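# Demostración guiada y mando a distancia: galería de la fase de simulación

La presente galería reúne material de la fase de simulación del proyecto Vaster, dedicado a la enseñanza de tareas de manipulación mediante demostración humana. El trabajo corresponde al laboratorio de teleoperación de Sokeo y se apoya en dos procedimientos complementarios: la conducción manual del brazo, en la que el instructor acompaña físicamente el movimiento, y el mando a distancia, en el que el operador actúa desde un puesto separado. Las imágenes publicadas pertenecen al segundo procedimiento, en su versión simulada.

Los operadores de esta fase recibieron formación previa en el puesto Dirkach, compuesto por un mando de seis ejes, un pedal de confirmación y dos monitores. El programa establece un mínimo de 20 ejercicios de familiarización antes de que una demostración pueda incorporarse al archivo. Durante ese periodo no se evalúa la rapidez, únicamente la continuidad del gesto y el uso correcto de la apertura y el cierre de la pinza.

## Entorno de simulación

El entorno reproduce superficies de apoyo domésticas con objetos de uso corriente. Cada sesión se inicia con una comprobación de las cámaras virtuales y del retardo de la señal. El operador dispone de una vista general y de otra próxima a la pinza, y puede alternar entre ambas con el pedal.

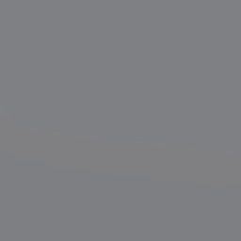

La comprobación inicial queda anotada en la hoja de sesión junto con la versión del escenario y el código del operador. Una vez aceptada, se concede un máximo de 12 minutos para completar la serie asignada. Si el operador interrumpe el movimiento por decisión propia, la demostración se conserva con la marca de incompleta, dado que los tramos previos pueden resultar útiles en la revisión. Las interrupciones debidas a la conexión se archivan por separado.

El protocolo Jayasinghe, adoptado por el laboratorio en diciembre, distingue cuatro momentos en toda demostración: aproximación, contacto, traslado y retirada. El operador los señala con el pedal mientras ejecuta la tarea. La experiencia de los primeros meses aconsejó esta forma de marcado, pues la segmentación posterior exigía a los revisores un tiempo considerable y producía divergencias frecuentes entre ellos, sobre todo en el límite entre aproximación y contacto.

## Trabajo junto al objeto

La proximidad a piezas de contorno curvo figura entre los ejercicios de mayor dificultad para quien aprende a manejar el puesto. El operador debe orientar la pinza atendiendo al borde de la pieza y a los objetos vecinos, sin la información táctil de la que dispondría en la conducción manual. Sobre fondo de mármol blanco, un borde oscuro y brillante ofrece una referencia visual clara entre los dos dedos.
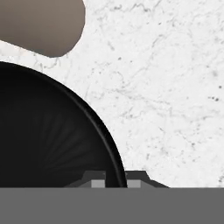
*Área de Documentación, Sokeo*

La pieza negra en forma de cúpula queda junto a la pinza, con su reborde entre las dos almohadillas gris claro; el objeto de tono pardo se sitúa más atrás, sobre la misma superficie. En los ejercicios de esta clase se recomienda a los operadores reducir la velocidad del mando antes de la fase de contacto y corregir primero la orientación, después la distancia. La corrección simultánea de ambas está permitida, si bien suele dejar en el registro oscilaciones que obligan a repetir la serie.

## Archivo y revisión

El archivo de la fase de simulación contiene 712 demostraciones, de las cuales alrededor de 300 han superado la revisión doble. Esta consiste en la lectura independiente de cada registro por dos técnicos, que valoran la trayectoria, el marcado de los momentos y la correspondencia con la tarea encomendada. Los desacuerdos se resuelven en sesión conjunta, con el operador presente cuando así lo solicita.

Las demostraciones obtenidas por conducción manual se conservan en una serie distinta. Aunque comparten tareas con las teleoperadas, presentan ritmos diferentes y no se mezclan en los conjuntos de aprendizaje sin autorización expresa de la dirección técnica del proyecto.

## Consulta y reproducción

Las imágenes de esta galería pueden reproducirse con fines docentes, citando el proyecto Vaster y el laboratorio de teleoperación de Sokeo. Las solicitudes de acceso a los registros completos deberán indicar la institución de procedencia, la finalidad del estudio y el procedimiento de demostración que se desea consultar. Se atienden por orden de entrada en la secretaría del laboratorio.

Última revisión de la página: lunes 8 de julio.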